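Hardwax oil on a pale tabletop: rings under warm cups, when is it really cured?

Finishing and Coatings > Oils and waxes
Thread status: open

driftpin
Member

I have a pale hardwood top finished with Patero Matt, two coats, bought through Qureshi Timber Supply in Pusgate. The tin says light use after a day and full use after 14. I waited the full period. A mug of tea left for the length of a phone call still gives a whitish ring. It fades over a day or so but does not go completely, and you can find it again with a torch held low.

Prep was random orbit, starting at 100 grit and working up to the grade on the tin, vacuumed, wiped with a damp cloth, dried overnight. First coat rolled on and buffed off. Second coat the next afternoon, brushed, buffed with a white pad.

Questions:

Is the ring moisture in the wax, or is the finish still soft?
Does a third coat help, or does it just give the wax more depth to haze?
Is there any point doing a heat test on an offcut, or are offcuts always better behaved than the actual table?

I'd like to stay with an oil. I don't want a film I have to strip in a few years.

kerf_and_a_half
Senior member

What was the temperature in the shed? The tin figure assumes a heated room with air moving. These products dry by taking up oxygen, and the rate falls away quickly in the cold. If yours was done over winter with the door shut, the 14 days on the label means very little.

Second point, you brushed the second coat. How long did it sit before you buffed? If it was left long enough to go tacky you have a layer on top of the timber, and that layer will be the slowest part to harden.

driftpin
Member

Unheated, door shut, yes. No thermometer in there. Second coat sat while I did the underside, so longer than it should have. It dragged a bit under the pad.

saltbush_joinery
Trade member

Then you have your answer. Too much second coat, cured cold. The ring is wax that has softened and let vapour in. Leave it alone in a warm room for another month and test again before you put anything else on it.

I do cafe tops in this sort of product and I would not expect zero marking from any of them. The makers' resistance charts are done on panels that have been sitting in a conditioned room, and the hot cup test has a fixed contact time that your phone call probably beat.

ohm_on_the_range
Member

I disagree that it's wax softening. A mug of tea with a flat base makes a ring where the foot touches, and the space inside the foot is a sealed pocket of warm damp air. If softening were the mechanism you would get a glossy ring where the pressure and heat are highest. White means scatter, and scatter means tiny voids or water. Heat drives moisture in, it cools, you get haze. The same thing happens on shellac and there's no wax in shellac.

The practical test is a dry hot object. Fill a tin with hot sand, same temperature as the tea, and leave it for the same time. No ring, and it's water. A ring, and it's the finish going soft.

saltbush_joinery
Trade member

You can have both. The finish has to be soft enough to let the water in. A fully cured coat on the same timber, same mug, same tea, doesn't haze to anything like the same degree. I have had this on my own bench and it went away with time and no further treatment.

I'll grant the sand test is a good one.

ohm_on_the_range
Member

Permeable and soft are separate properties. A coating can be quite hard and still pass vapour. That's more or less the selling point of oil finishes.

lathe_tuesday
Member

Can't help with the chemistry, but on the offcut question: offcuts do behave better in my experience, mostly for dull reasons. They get sanded by hand at the end of the job, they get a wipe of whatever is left on the rag, and they live on the windowsill in the warm. If you want the test to tell you something, do the offcut first, same tools, same brush, and keep it under the table where it sees the same air.

kerf_and_a_half
Senior member

Agreed, and write the date on the back of it.

tern_and_tide
Member

Adding a data point from a shared room with one long top, also Patero, the satin one. The top gets cups and bowls on it all day and few coasters, so it has had a fair trial.

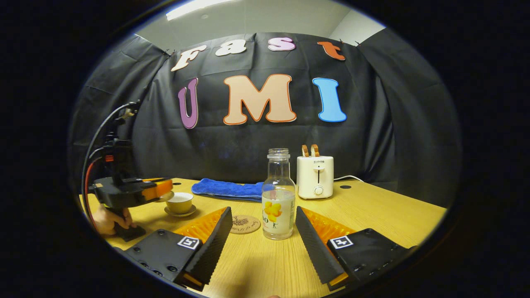
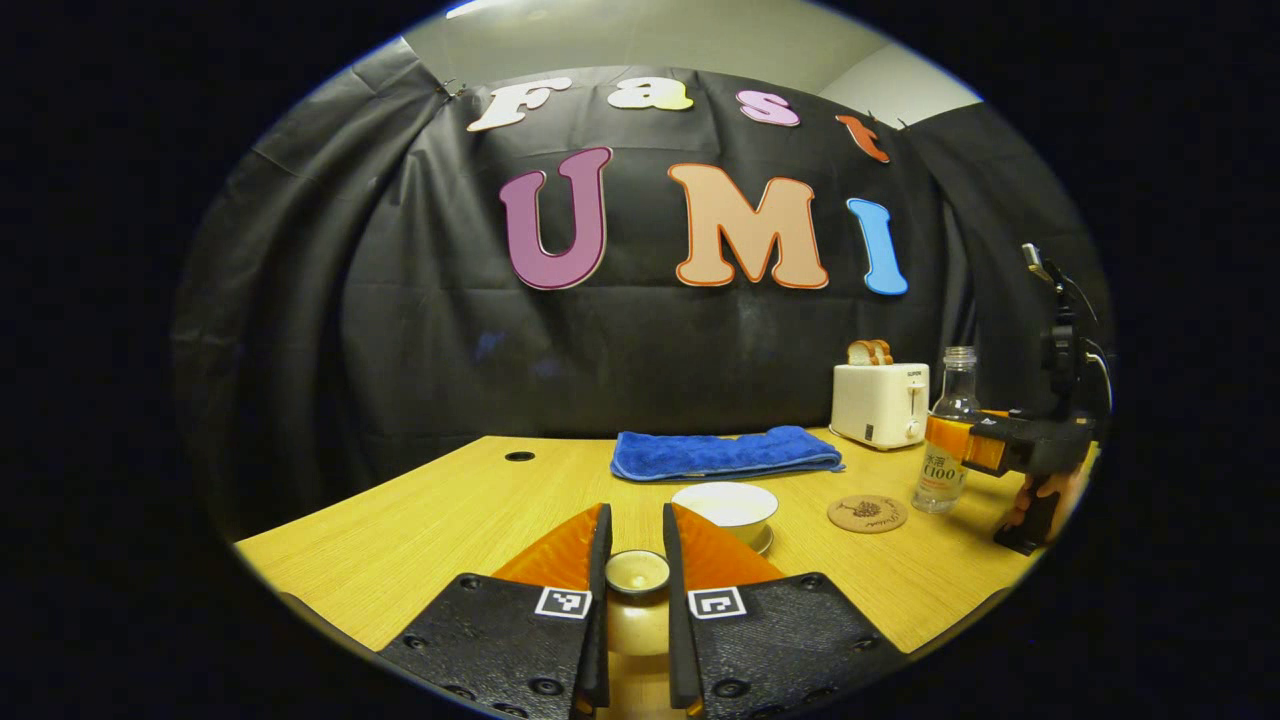
Skumholm, February

The timber is a light one with a fine grain running front to back. Three thin coats, each one buffed off within a few minutes, and nothing left standing on the surface. The room was heated for the whole cure. We had some hazing early on from warm bowls and it stopped after the first couple of months. We did nothing to it in that time apart from wiping with a damp cloth.

What did not go away was wear. There's a dull patch wherever people sit, and pale timber hides it well in diffuse light but it shows when you look along the grain towards a window. I freshened one end with the maintenance oil and the join between treated and untreated was visible for weeks. If you do this, do the full length in one go.

On the matt version: it has a flatting agent in it, and I'm fairly sure that makes the haze harder to judge. On satin a ring is obvious straight away. On matt it's one kind of dull over another.

driftpin
Member

Useful, thanks. The matt point hadn't occurred to me. Did you stir the tin properly between coats? I gave mine a stir at the start and none after that.

tern_and_tide
Member

Stirred before each coat, with a flat stick that reached the bottom. The flatting agent settles faster than you would think. If you stirred once and used the tin over two days, your second coat could well be glossier at the start and flatter at the end.

saltbush_joinery
Trade member

Seconding that. Half the patchy matt tops I'm asked to fix were never stirred past the first coat. Tip a bit into a jar and let it stand over lunch if you want to see how much drops out.

ohm_on_the_range
Member

Question for tern_and_tide. Were the bowls that hazed it footed or flat? I'd predict worse marks from footed ones.

tern_and_tide
Member

Mixed. I didn't keep track, so I can't give you that one. The rings were rings, with a clear centre, but that doesn't separate your two cases as far as I can see.

ohm_on_the_range
Member

No, it doesn't. A clear centre only says the foot matters.

grainfiller
New member

Why are you all bothering with oil on something that gets hot cups? A two-pack waterborne polyurethane in dead flat looks near enough the same on pale timber and takes boiling water. I used it on our kitchen table and haven't thought about it since.

kerf_and_a_half
Senior member

He said in the first post he doesn't want a film he has to strip. Two-pack is a good answer to a question that wasn't asked. It's also a poor thing to repair. A knife slip on an oiled top is ten minutes with a pad and a rag. On two-pack it's the whole top or it shows.

grainfiller
New member

Ten minutes plus the 14 days, going by this thread.

kerf_and_a_half
Senior member

Fair enough, though you can eat off it in the meantime.

lathe_tuesday
Member

Waterborne on pale timber also has a slightly cold, bluish look to my eye unless you put something amber under it. Some people prefer that. I'd want to see both on a sample board next to each other before picking.

grainfiller
New member

It does look cooler. I prefer it, as it keeps the boards from going yellow. Oil on pine goes the colour of cheese in a few summers.

saltbush_joinery
Trade member

The yellowing on pine is mostly the pine.

driftpin
Member

Update. I did the sand test with a steel tin on the offcut and on the end of the table, sand heated in the oven and checked with a meat thermometer against a fresh mug of tea. Contact time nine minutes in every case, new spot each time.

Dry tin on the table: a faint mark, shiny, gone by morning.
Mug on the table: white ring, still visible the next day.
Mug on the offcut: hardly anything.
Dry tin on the offcut: nothing.

The offcut was wiped on with the last of the rag, exactly as lathe_tuesday described, and has been sitting on the kitchen windowsill.

ohm_on_the_range
Member

So the dry heat leaves a shiny mark and the water leaves a white one. I'm happy with that.

saltbush_joinery
Trade member

And the table softens under dry heat while the offcut doesn't, so it's undercured. I'm happy with it too.

kerf_and_a_half
Senior member

Bring the top inside. Stand it on edge with battens so air gets to both faces. Retest in a month with the same mug and the same time. If it still rings, knock the second coat back with a grey pad, wipe down with whatever solvent the maker lists, and put on one very thin coat. Buff until the pad slides freely and the surface feels dry to the hand.

Lay the used rags out flat on concrete, well apart, until they go stiff. Don't ball them up in a bin.

driftpin
Member

Will do. Would there be any gain in going finer at the end? I have a set of foam pads that goes to 3,000.

saltbush_joinery
Trade member

No. On bare timber that closes the surface and the oil has nowhere to go. On a cured matt coat it will polish it in patches and you'll be back here asking about sheen. Save them for the car.

lathe_tuesday
Member

I use them on small turned pieces over cured oil and they're lovely for that. Wouldn't take them anywhere near a tabletop in matt.

driftpin
Member

Noted. The top is inside now, on edge behind the couch, on battens. I also rang Qureshi and asked about the cure figure. They said it's quoted for a warm room and they tell winter customers to double it, which would have been good to know at the counter. Will post the retest.

tern_and_tide
Member

Please do, and note whether it's the same part of the top. Ours hardened faster at the end nearest the heater.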